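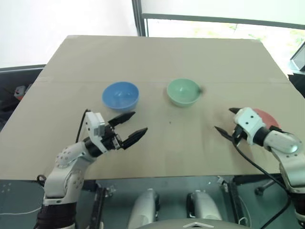 The Tomeo Handheld Pair is a set of two leader handles for teaching a two-armed robot by remote control. The operator holds one handle in each hand, moves as he or she would move at a kitchen table, and both arms follow. It is made for work where each hand has its own job. With two bowls side by side and a plate to the right of them, the left gripper can wait near the blue bowl with its fingers open while the right one is over the plate, and the operator decides at each moment which hand goes first. We find that most people learn this coordination in one afternoon.

What is in the box

Two leader handles, left and right
One base unit with power supply
Two handle cables, 3 m each
Foot pedal for start, stop and discard
Printed quick guide in English

How it works

Each handle has a trigger under the index finger. Press it slowly and the gripper closes slowly; release it and the gripper opens. The arms do not move until both handles are brought near to the present position of the grippers, so there is no sudden jump at the start. One press of the pedal begins a recording, a second press ends it. If you made a mistake, hold the pedal down and the recording is thrown away.

Recordings are kept on the base unit until you copy them to your computer. There is space for 400 recordings of normal length.

Technical data

Weight of one handle: 760 g with cable
Power: mains adapter included
Connection to robot: network cable (not included)
Guarantee: 5 years on the joints, 3 years on all other parts

Setting the table

Please use a surface with a dull finish. A flat sheet of cardboard is cheap and quite sufficient. Lead the gripper cables so that they have enough free length for the full reach of the arm, and check them again after you change the task. When you teach with light plastic dishes, begin with the trigger at low force (setting 3) and go higher only if the dish slips.

Which version do I need?

The standard version is for grippers with two fingers. For the Nistik wrist, order the version with the long adapter. Customers who already own the older Thái base unit can buy the handles alone, but the software must be renewed first.

Delivery and questions

We send from our workshop in Nollonley. Orders received before December are delivered this year. For a demonstration, or for help with choosing the version, please write to Viorica Iordache through the contact form.

Page last changed: Oct 27, 2026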